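Blog > Fixing Things > The Old Tower

We use cookies to remember your settings. By staying on this site you agree to this. OK

Monday, October 15, 2018

Slow going on the old tower

So the desktop that has been humming away under my desk since forever finally gave up in July, and I did what I always do, which is shove it in the closet and pretend I'd get to it next weekend. Well, next weekend came in October!

It started shutting itself off 40 seconds after I pressed the button, every single time. My money is on the processor or the paste under it, so that's where I'm starting. I ordered a used chip from Olszewski (they're slow, but they wrap things like they're mailing eggs) and while I waited I got on with the dust. Two cans of air, one old paintbrush, a lot of sneezing. Do this outside if you can — I didn't, and the Wivent rug is never going to forgive me.
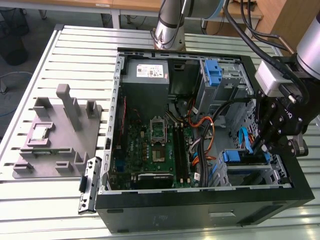

243 words

I've got it lying on its side with the panel off, and the socket is open and empty with the bracket up. Please don't poke around in there with anything, those pins are tiny and they do not bend back nicely. The blue plastic bits on the drive bays are my favorite part of the whole machine. I wish everything in my house came apart with a clip.

Next up is sorting out those orange and red and yellow wires, which loop right across the middle. I bought a pack of Tallero ties and I plan to use every one.

Recent posts
The Moltamo lamp, two years on
Sorting the cable drawer
What I keep in my toolbox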